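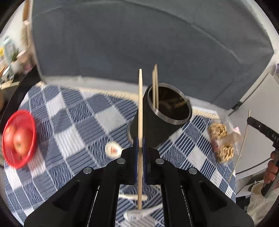 Department of Media and Public Life, Follavness University College

Wondimau Interview Access Corpus: README

Release of 28 October 2019
Contact: Selim Eren, corpus editor

Summary

The Wondimau Interview Access Corpus records how requests for interviews with current and former officeholders were made, answered, declined or left without reply. It contains 886 request records contributed by 23 newsrooms. Each record follows one request from the first written approach to its final outcome. The corpus is intended for research on the relationship between reporters and political offices, and in particular on changes in access after critical coverage has been published.

Contents

requests.csv: one row per interview request
outlets.csv: one row per contributing newsroom, with size band and region
codebook.txt: definitions of all variables and permitted values
changes.txt: corrections made after the April pilot release

The tables are joined on the field outlet_id. All files are encoded in UTF-8 and use a comma as the separator. Empty cells mean that the information was not supplied. The value "none" means that the newsroom confirmed there was nothing to report.

Main variables

office_level: local, regional or national
request_channel: email, letter, telephone or in person
outcome: granted, declined, withdrawn by outlet, withdrawn by office, or no reply
reason_given: short text, edited to remove names
prior_coverage: whether the outlet had published critical reporting on the same office before the request was made
days_to_outcome: calendar days between the first approach and the recorded outcome

Collection and coding

Newsrooms completed a standard form from their own correspondence. Telephone requests were accepted only where a dated note had been kept. Two coders read each form independently and assigned the outcome and prior_coverage values. They agreed on 95 percent of records. The remaining records were settled by the corpus editor, and these are marked in the field adjudicated.

Offices were not asked to confirm or dispute the accounts given by newsrooms. The reason_given field therefore reflects what the reporter was told, or understood, at the time.

Privacy

Names of reporters, press officers and officeholders have been removed. Dates are given as intervals. Users must not attempt to identify individuals by matching records to published articles.

Known limitations

Participation was voluntary, and larger newsrooms are overrepresented. Informal approaches are largely missing. The prior_coverage variable does not measure the tone or prominence of earlier reporting, and it should not be read as evidence that coverage caused a refusal. In 3 records the office changed hands while the request was pending; these carry the flag transition.

Terms of use

The corpus may be used for teaching and noncommercial research. Redistribution of the full tables requires written permission from the department. The Balogun coding scheme, on which the outcome categories are based, is included in the codebook and may be reused separately with attribution.

Citation

Eren, S. (ed.), Wondimau Interview Access Corpus. Follavness University College, Department of Media and Public Life, 2019.

Corrections should be sent to the corpus editor with the request_id and the name of the field concerned. Accepted corrections are entered in changes.txt and included in the next release. Files from the earlier Riltard pilot use different identifiers and cannot be merged with this version.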